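The gray, finally 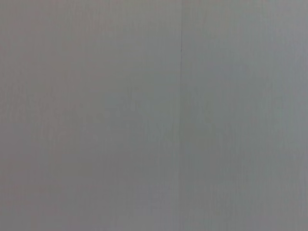 Up close, with the thin dark line.

I have been trying to settle on a gray since September. I wanted something plain for the hallway that wouldn't turn blue every time a cloud went over, and I had 14 paper swatches taped up by the light switch before Floarea told me to take them down because they were making her dizzy.

Gray is harder than it sounds. Look at one for long enough and it goes a little pink on one side and a little green on the other. I like that more than I expected to. The finish is flat enough that I don't get a glare in my eyes when I come out of the bedroom at six in the morning, and that was my main request.

The line bothers me less than it did. My first thought was to fill it. Hajnalka, who has redone two apartments and has opinions, said to leave it alone for a winter and see if I still notice. So far I notice it when I'm on the phone and at no other time. There is a small kink in it toward the top that I would like to sand, but I haven't.

The fine up-and-down streaks I'm keeping. I thought about going over them with something thicker and decided I didn't want another weekend of drop cloths in the way of the bathroom door.

I spent 89 dollars in all, including a brush I didn't need. Next is the shelf for shoes. Margareta has offered me an old one of hers and I'm going over to measure it tomorrow.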